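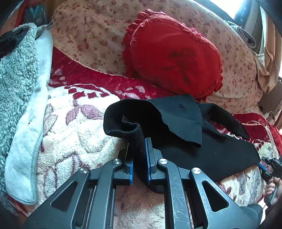 Le concours de remix de l'hymne du club, on nous en parle dans un courriel sur deux, alors autant répondre une bonne fois. Je tiens cette page seule et je n'ai aucun intérêt dans l'affaire, ni chez Gasta qui l'organise, ni chez Lindgren qui presse le disque. Je doute un peu de tout, y compris des porte-bonheur. Une chaussette noire à bord côtelé, comme celle de la photo, a sa place au pied d'un supporter les soirs de match, je veux bien, mais elle n'a jamais fait gagner un vote en ligne. Les questions sont reprises telles que vous les posez.

Qui peut participer ?

Toute personne qui possède les droits sur ses propres pistes. Le règlement dit « amateurs », sans définir le mot. Iker Robles a sorti deux albums et il est inscrit. J'ai écrit pour demander où passait la limite et j'attends toujours.

Combien de morceaux sont en lice ?

67, selon la page de Gasta. Le jury en retiendra 5 pour la finale. On ne sait pas qui écoute les 67, ni si quelqu'un les écoute jusqu'au bout.

Le vote du public compte-t-il vraiment ?

Pour un tiers de la note, d'après le règlement. Le reste revient au jury, présidé par Annelies Wieser. Le morceau de Sevim Sarıgül affichait 3712 voix quand j'ai regardé, et le compteur n'exige même pas d'adresse électronique. À vous de voir ce que vaut un tel chiffre. En juin, Visar avait promis un système « sécurisé ». Il se présente toujours comme un bouton.
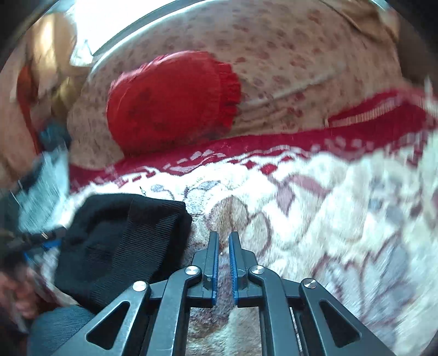
J'ai d'ailleurs voté plusieurs fois de suite depuis le même ordinateur, pour vérifier, et tout est passé. Signalé, sans réponse.

Le gagnant passera-t-il à la télévision ?

« Possibilité de diffusion », voilà les mots exacts. Le remix de l'an dernier, signé Beril Akgül, devait lui aussi être diffusé. Je l'ai entendu une fois, coupé par une publicité, avant une rencontre de coupe.

Et au stade ?

Oui, si l'équipe se qualifie. Il faut donc que sept joueurs blessés reviennent et que la défense apprenne à défendre. Ne réservez pas votre train.

Faut-il payer ?

L'inscription est gratuite. Le « pack visibilité » d'Isik ne l'est pas, et je n'ai trouvé personne à qui il ait servi. Nazmiye Gezer l'a pris et s'en mord les doigts.

Est-ce que je garde mes droits ?

Lisez l'article 7 avant d'envoyer quoi que ce soit. Vous cédez l'exploitation du morceau « sur tout support, pour la durée légale ». Pour un lot qui consiste en une écharpe et deux places, je trouve la note salée.

Quand aurons-nous les résultats ?

Mardi 9 octobre, en fin de journée. L'an passé, l'annonce avait eu plus d'une semaine de retard.

Puis-je partager le lien de mon morceau ici ?

Non. Les commentaires sont ouverts pour les questions, et j'efface les appels au vote.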